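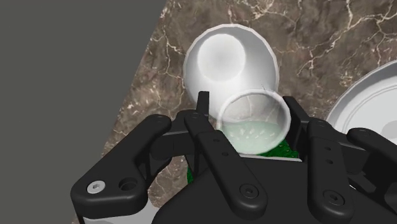 Wrist view, kitchen counter sim, cup held next to the white bowl.

Home | Notebook | Equipment | Sim kitchen | Parts shelf | Log in

October, a little after 4 pm

I've been putting off the gripper budget for weeks, so I made a big mug of tea and sat down with both quotes and the sim open side by side, and it was a rather pleasant afternoon in the end!

Where we stand: Stinar quotes $569 per set of replacement fingers, Drutier hasn't priced theirs yet (I've asked twice, very nicely). I'd like 2 sets, one on the arm and one in the drawer, and I'd still like to keep a bit back for screws and pads, which we go through at a shocking rate. Lead time from Stinar is 7 weeks, so anything we want on the bench before the new year has to be ordered this month.

The cup is the item I keep coming back to. It's small and thin-walled, with pale green liquid in the bottom, and the two narrow prongs have it at a bit of a tilt. The big black fingers take up so much of the wrist view that I can't see much of the green thing underneath, and the plate off to the right is half hidden as well. So before we spend anything on wider fingers - and I know some of you are keen on them - please try the same grasp in the Munasinghe scene with the camera mount raised, and write down what you can still see of the counter.

I ran over 81 cup grasps for the Warkimar comparison and saved the lot in the shared folder. I haven't sorted them yet, sorry, that's tomorrow's job.

To do: chase Drutier, ask Stinar if the prongs can be bought on their own, check whether the mount comes out of this budget or the camera one.

Recent entries
Finger pads, second order
Shelf space for the spare arm
Munasinghe scene: lighting notes
Warkimar quote, first read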